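Anyone here running a robot for actual chores yet?
30 Sep 2025
11 replies · 700 views

pastrami_dan
Serious question, not trolling. Every February there's a new round of demo clips and every fall I'm still the one picking crap up off the living room floor. Been messing with the Wakeck home sim on weekends, two arms on a mobile base, and I want to know if anyone has gotten from sim to a real house. Living room pickup only. Not asking for laundry or dishes.

lathe_and_let
no. next question

mudroom_mel
Depends what you call a chore. My vacuum bot does the floors and I haven't thought about it in two years. That's a robot doing a chore. Arms are a different animal.

pastrami_dan
Yeah I mean arms. Floor bots are solved as long as you pick up first. The picking up is the part I want gone.

Grabbed this from my run last night, task is tidy the stuff by the TV and get the ball off the floor:
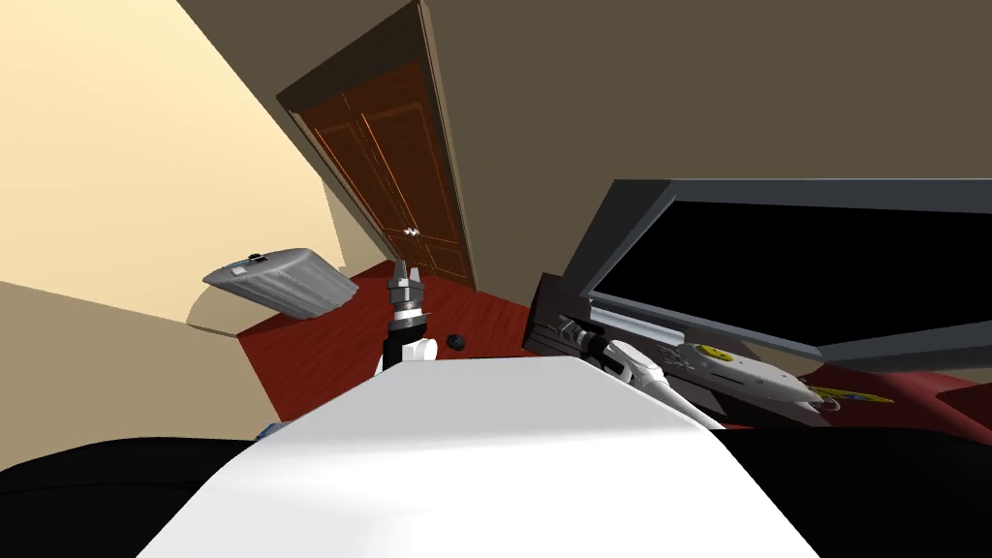 Wakeck sim, living room, left arm up. Ball's on the red floor by the left arm.

Task list for that room is short. Ball, remote looking thing, done. I figured a week of evenings. I'm on week five.

lathe_and_let
why is your room falling over

pastrami_dan
camera pose, ignore it. I had it set weird and left it

gripfail
Two fingers on a round glossy ball is going to be your problem. We run Borkell grippers at work on castings, flat sides, known orientation, same spot every time. Great. Somebody put a bearing ball in the bin once and it chased that thing for the rest of the shift. Also long flat stuff lying down – you need to get under an edge or come straight down across the narrow way. Is the sim even modeling friction right?

pastrami_dan
It says it is. Friction is one slider. I've had 1000 tries at the ball and I don't trust the ones that worked, it sort of sticks to the fingers.

mudroom_mel
So out of those how many would you let happen in your real living room next to your real TV

pastrami_dan
...next to the TV, zero

benchdog_40
Gonna disagree with the doom. I do shop floor stuff, small place, we put in a Belkadi arm to load the press and everybody said it'd be junk in a month. Runs 700 parts a shift. Nobody misses that job. The trick is we changed the shop to fit it, fixtures, trays, tape on the floor. People want the robot to fit the house. Flip it. Give the remote a tray, ball goes in a bin by the wall, now you got a job a machine can do.

lathe_and_let
if I have to put the remote in the tray for the robot I have already put the remote away

benchdog_40
lol ok fair. but the kids' stuff still counts

gripfail
Benchdog is right about the shop and wrong about houses imo. Your press doesn't have a couch. A house changes every hour and there's soft stuff everywhere. Cushions are the worst, they squish different each time and the sim versions are basicaly bricks. Dan, is that gray quilted thing a cushion? Does it deform when you touch it?

pastrami_dan
Haven't touched it, not in the task. Clicked on it once and it slid as one piece so, brick I guess.

mudroom_mel
My sister-in-law had the Pastent kitchen arm on trial. It wiped the counter. It wiped it very slowly and it wiped around the toaster like it was scared of it. She sent it back. But it did wipe the counter – three years ago that was a research paper.

gripfail
That's my take too. Wiping, yes. Carrying a known thing to a known place, yes if you babysit. Tidy the room, no.

pastrami_dan
Ok so plan. Drop the ball for now, do the remote only, crank the friction down til it stops cheating. If it gets 100 in a row I'll price out a real arm. Will report back.

lathe_and_let
see you in febuary

14 likes · 3 shares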